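Natumel Project Report: A House Code for Hand-Held Gripper Recording

1. What we set out to do

Our group was asked to write a short code of practice for people who record household tasks with hand-held grippers. The recordings are used to train a robot arm, so a mistake made by the person holding the grippers can end up in what the arm learns. The Natumel group had a safety sheet for its robot arms before we started, but it had nothing written for the hand-held work. People learned it by watching whoever was already there.

We read the Bratley lab handbook and the McIntyre checklist first. Bratley is 185 pages and covers fixed machines almost entirely. The parts on emergency stops and fenced areas do not carry over to a person walking around with a gripper in each hand. McIntyre is shorter and closer to our case, but it assumes a clear bench and one operator seated in front of it. Our operators stand, bend and turn, and they work at floor level as often as at table height. 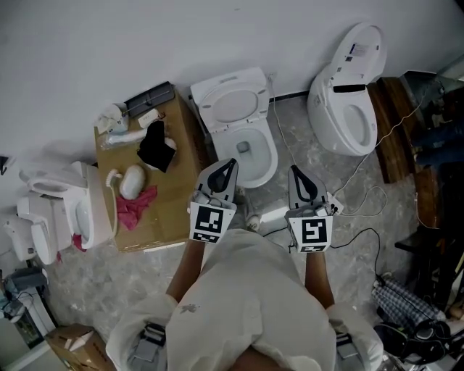
We then went through the session log. It held 821 entries at the time we copied it in July. Each entry has a free-text notes field, and we sorted the notes by hand into problems with tracking, problems with cables, problems with people, and everything else. Tracking came up most. Cables were second. A lot of entries had no note, and we could not tell if that meant the session went fine or the operator forgot.

2. The rules

The draft code has five rules. The wording below is the version we handed in.

Rule 1. Markers stay in view. Before each take the operator raises both grippers and checks that the markers are clean, flat and facing the right way. Sleeves and straps must not cover them. A take in which a marker is covered for a long stretch is flagged in the log and kept. The operator does not delete it.

Rule 2. Cables have a route. Any cable on the floor is run along a wall or taped down where people walk. If a cable has to cross the work area, the operator walks the path once with the grippers down before recording. We argued about whether to ban crossing cables completely. In small rooms that would stop most of the work, so we left it at this.

Rule 3. People in the room are told. The operator says out loud when a take starts and when it stops. Anyone who does not want to be recorded can leave or ask for the take to be dropped, and they do not have to give a reason. 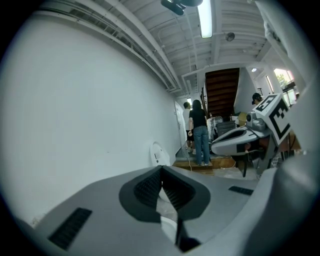

Figure 2. Second gripper and its marker cube at right, with other people in the room.

Rule 3 took the longest to agree on. The cameras are wide angle and pick up much more of a room than the operator is thinking about. We first wanted the room cleared for every take. Two operators told us they would ignore that, so we changed it to notice and consent.

Rule 4. Bathroom items are handled as used. Toilets, seats, shower heads and hoses are treated as used items even when they are new. Finger pads are wiped after the last take and before the grippers go near cloths or tableware. Cleaning is logged with a time, such as 4:30 p.m.

Rule 5. Breaks are fixed. The operator sets the grippers down between blocks. We did not measure fatigue, so the length of a block is left to each team. This is a weak spot in the draft.

3. Storage and naming

The recordings are kept in Mestora, which now holds over 2000 files from the different groups. File names were not consistent. Some began with the task and some with the operator's initials, which goes against Rule 3 in spirit. We proposed task, room and take number only. Older files keep their names, and a lookup table connects the two.

4. Comments on the draft

We sent the draft to everyone who had made a log entry and asked which rule they expected to break first.

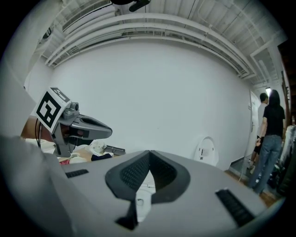 Suryani Sopacua answered that it would be Rule 1, and that the check should come after a break as well as before a take. "You put the gripper down, somebody moves it, and the marker plate gets bumped. Nothing in your draft makes me look at it again until the next take, and by then I'm in a hurry." The same reply asked for Rule 2 to say who does the taping.

We made both changes. Rule 1 now has a second check after each break, and Rule 2 gives the taping to the operator on the first take of the session. The request for a printed one-page version is still open, and the layout we tried did not fit Rule 4 and the cleaning log on the same side.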